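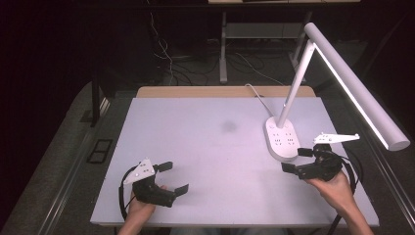
Visit to Ikent: desk work by gripper

Ikent opened its workshop to visitors for an afternoon in August. The chores on show were small ones: setting out a desk lamp, folding cloths, clearing cups.

At the lamp table a person works with a black gripper in each hand, and the lamp stands on a white board. Karine Marchand, who showed us round, said each chore is done up to 400 times by hand before a machine tries it.

Can machines do it yet? Cups, mostly. Cloths, no. The lamp is still slow, and the cable gets in the way. The next open afternoon will include 2 shop-floor jobs from Boychuk.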